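Skanisau: A Hand-Held Gripper for Recording Tabletop Tasks
Project report, Robotics Club, Bernell Technical College
Prepared by Jummai Akinola

1. Purpose

The Skanisau project was carried out by the Robotics Club during the fall term. Its aim was to build a two-finger gripper that a student can hold and move by hand while a mounted camera records the work. The recordings are intended for the arm in the Ukcombe laboratory, which the club will be permitted to use next term.

2. Recording Sessions

The club held 16 sessions and stored 149 recordings. Of these, 140 were accepted for further use. The remainder were set aside on account of missing motion data. Each recording begins with the fingers open over the tabletop, so that the starting position can be compared from one student to the next.
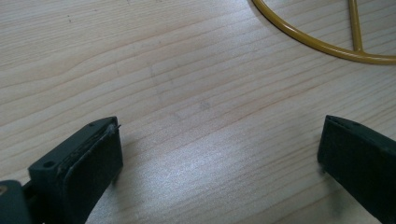
Students worked in teams of 3, with one member holding the gripper, one managing the laptop and one keeping the written log. Roles were exchanged at every session. The log proved more useful than expected when files had been saved under the wrong name in October.

3. Condition of the Fingers

The finger bodies are plastic, and each carries a dark pad on its inner face. The top edge of the left pad has become frayed. The club considered replacing it before the final sessions and decided against doing so, as a new pad would have made the later recordings harder to compare with the earlier ones.

Light on the table was a second concern. Glare on the pale wood washes out part of the grain between the fingers, and the tracking software written for the Xu module relies on surface detail.

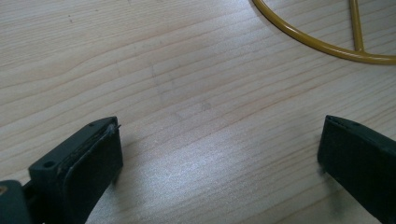
Figure 2. Gripper with fingers open above the table; yellow wire object at upper right.

4. Further Work

The club recommends a matte table covering and a spare set of pads cut from a single sheet. Alignment of the camera should be checked at the start of each session and entered in the log.

Comments

delia_r: Did you try moving the lamp before going for a table covering? We had the same glare in our lab.

J. Akinola: Yes, on two occasions. The bright patch moved to another part of the table.

mtk44: Please post the log template if the college allows it.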